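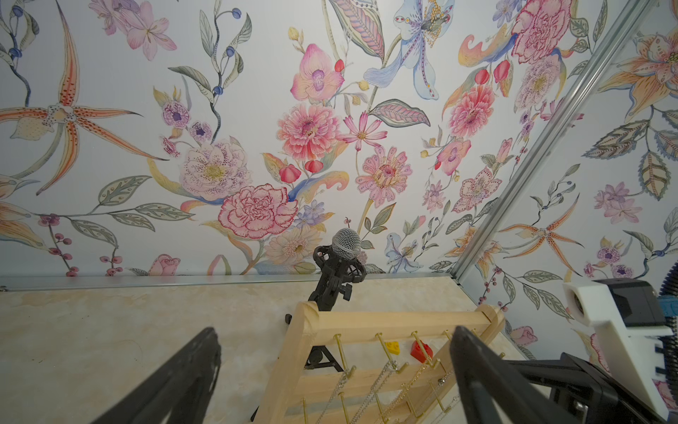
I go to bed tired and the minute the light is off I'm planning the whole next day, one person wrote on the sign-up form for this talk, and three more wrote much the same thing. Read that out first. Wait a bit before going on. People usually nod.

Slide 1. Welcome
Worry and sleep. Tamach library, February 17, 2022. Forty minutes, then questions. Say where the restrooms are. Say that this is general information and that anyone under a doctor's care should stick with what the doctor told them.

Slide 2. How the two go together
Poor sleep makes worry worse the next day, and worry makes it harder to fall asleep that night. Most people in the room will know this already, so keep it short. The useful point is that you can start on either side. Tonight we start with the sleep side and come back to worry at slide 5.

Slide 3. The sleep diary
Hold up the sheet. Explain the columns: time to bed, time up, guess at time asleep, naps, caffeine, how the day felt. Fill it in at breakfast. A guess is fine. Tell them not to check the clock at night to get it right.
We handed out 400 of these in Ullach last July. The commonest complaint was that the boxes were too small, and the new sheet has bigger ones. Two weeks of entries is enough to see a pattern.

Slide 4. Things to change first
Same time up every morning, weekends too. This is the one people argue with. Let them argue.
Caffeine stops at lunch. Someone will ask about Joltis. It counts, same as coffee. Ask them to read the label on whatever they drink.
If you are lying there wide awake, get up, sit somewhere dim and do something dull. Go back when you feel sleepy.
Naps: short, and before mid-afternoon. 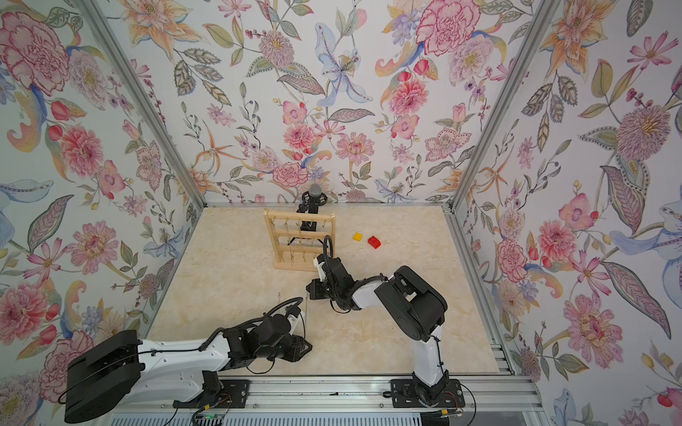 Slide 5: Floral wallpaper, beige floor

Slide 5. Worry time
Pick fifteen minutes in the early evening. Sit at a table with paper. Write down what is on your mind, and next to each one write the next step, or "nothing to do tonight." Then put the paper away. When a worry turns up in bed, tell yourself it goes on tomorrow's list.
It feels silly the first few nights. Say so. Ask them to try it for a week before deciding.
Do the exercise here if we are on time. Pens are in the box by the laptop. If it is past the half hour, skip to 6.

Slide 6. When to get help
Trouble sleeping three or more nights a week, for three months or longer. Loud snoring with choking or gasping. Low mood most days. Any thoughts of self-harm: talk to someone today, do not wait for an appointment. Leave this slide up during questions. Read it slowly.

Slide 7. What is next
The Nomura group starts again after this talk. It runs 6 weeks, one evening a week, free, and there are nearly 12 chairs so book early. Sheets by the door, diary on one side and worry list on the other.

Questions that came up in Ullach
Melatonin: ask your pharmacist, mostly because of other medicines.
Phones in bed: charge it across the room.
Partner snores: see slide 6, bring the partner.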